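Início | Análises | Robótica | Oficina | Contacto

Garra de mão Rikbridge: um mês a ensinar tarefas a um braço sem tocar no braço

Última atualização: 15 de janeiro de 2020
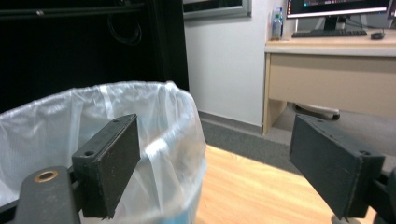 Os dois dedos da garra junto ao caixote com o saco branco, vistos pela câmara da própria ferramenta.

Confesso que andava a adiar esta compra há meses. Já tinha ensinado tarefas ao braço das duas maneiras do costume: agarrá-lo pelo pulso e levá-lo à força (adeus, ombros!) e guiá-lo com um comando, que dá para tudo mas tem a graça de estacionar um camião pelo espelho. A Rikbridge propõe outra coisa: pegas na garra, fazes a tarefa com a tua mão, a câmara grava, e depois é com essas gravações que treinas o robô.

E gostei, gostei mesmo. Na primeira tarde fiz 54 demonstrações. Com o comando, no mesmo tempo, nunca passei das 30, e metade ia para o lixo.

Por falar em lixo, a minha tarefa de teste é ajeitar o saco no caixote. Parece fácil até tentares! O plástico fino enruga, dobra-se para onde quer, deixa passar luz, e cada gravação sai diferente da anterior. Com a garra na mão sentes logo quando o plástico prende e quando escorrega, coisa que o comando nunca me deu. Pus o caixote em cima da mesa de madeira para não andar de joelhos, e recomendo o mesmo a quem tenha costas com mais de 40 anos.

Os dedos são blocos pretos mate, direitos, sem feitios. Para agarrar a borda de um saco servem bem, mas apanham pó que é um disparate e no preto nota-se tudo. Passo-lhes um pano antes de cada sessão e mesmo assim... Também ocupam muito da vista da câmara, um de cada lado, e quando o objeto é pequeno convém pensar no ângulo antes de gravar.

O que me irritou: o gatilho é duro e, ao fim de 200 repetições, o indicador queixa-se. O programa que vem com ela, o Maihi, importa bem as gravações mas bloqueou-me duas vezes a meio da exportação. E o manual só explica a montagem no suporte Takthorpe, que eu não tenho.

Se só queres ensinar uma ou duas posições fixas, fica-te pelo método de levar o braço à mão. Para plásticos, panos e coisas moles, compro outra vez.

Comentários

purville_lab: O gatilho melhora com uma gota de lubrificante seco na mola. Na minha notou-se logo.

tornoefresa: Dá para canhotos?

Autor: Dá, o punho é simétrico. O cabo é que fica a bater no pulso.

rita_m: Esse bloqueio na exportação também me acontece desde junho. Gravo em sessões mais curtas e vai andando.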